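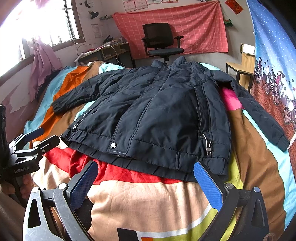
Photo: Plungate Home Guides

Section 4: Laying out and folding a padded jacket

Last updated: 4 April 2025

Before a bulky jacket goes into your Wetirex storage bag, it's well worth giving it a few quiet minutes on the bed. A bed is a lovely big surface for this job, and you won't need to clear the kitchen table (or bend down to the floor, which my back is grateful for!). Any sheet will do, and a bright one makes a dark jacket easier to see.

1. Empty every pocket, including any inside ones. Long vertical pockets like to hang on to tissues and bus tickets, so run your hand right down to the bottom.

2. Lay the jacket on its back, front side up, with the collar toward the far end of the bed and the hem closest to you. Let the arms fall open. They don't have to match at this stage, and one can bend while the other lies straight.

3. Do up the front, finishing with the snap at the bottom if yours has one.

4. Loosen the drawcords at the hem. Tuck any loops and toggles inside, where they won't catch on the bag's zipper.

Caution: Don't tug on a cord that feels stuck. Ease the lock open with your thumb and try again.

5. Smooth the shoulders and chest with flat hands, working outward from the front opening. Fine quilting will always keep a few wrinkles, and that's perfectly all right. If there's an inner layer at the hem, straighten it by itself before you smooth the outer one over it.

6. Fold each sleeve across the body, cuff toward the opposite side. Bring the hem up to meet the collar, then slide the whole bundle into the bag, collar first.

Note: A size 2 bag holds one padded jacket comfortably. Leave roughly 19 mm free along the zipper so the colour-matched seal can close without pinching the fabric.

Related sections
Airing a Wetirex bag between seasons
Using Drotell cedar blocks
Stacking bags on a Lacson shelf
Replacement zipper pulls (part 491)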